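We use cookies to remember your settings. Accept / Manage

Carnov opens its Imcombe workshop doors this Saturday – come and watch the robots fix lunch

IMCOMBE – I'm Misaki Oda, I run the demo kitchen at Carnov, and I've been asked to write this one myself, so please forgive the exclamation marks. This Saturday we're having our September open day, and for the first time the kitchen arm is going to be out on the floor where everybody can get a good look at it!

The arm is called Tredum. It has been practicing simple kitchen jobs since spring – picking things up, putting them down, passing them over – and it has now logged 2,297 practice runs. Plenty of those were clumsy (we kept the logs, and you're welcome to read them). Lately it has gotten a lot steadier, and I'm pretty proud of it.

Last September we had almost 400 visitors, and the line for the kitchen table went out past the loading door. This time we're running four sessions, with 110 places in each, so you should be able to stand close enough to see the fingers work.

My colleague Genji Ichikawa will be at the controls and will happily stop to answer questions. He built most of the Tanabe gripper, the soft-fingered hand we'll be using all day, and he loves it when kids ask him the hard ones.

"I'd like people to see the slow bits too," Genji told me. "The arm takes its time over soft food, and that's the part I find interesting."

What's on the table

We're keeping it to ordinary kitchen stuff on a plain white tabletop, the kind of things you'd have out at home – a big see-through bowl, a black box grater, something red and round to pick up.

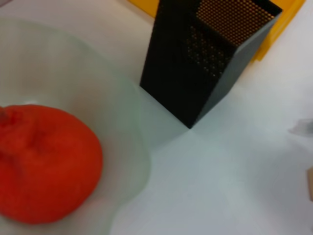
Planning your visit

Entry is free, but you do need to book a session. Doors open at 10 a.m. and the last session starts at 3 p.m. There's step-free access through the side entrance, and kids are very welcome with a grown-up. Reporters who'd like time with the arm before the crowd gets in can come at 9 – just drop me a note first so I can put the coffee on.

Press contact: Misaki Oda, Carnov, Imcombe | © Carnov | Back to top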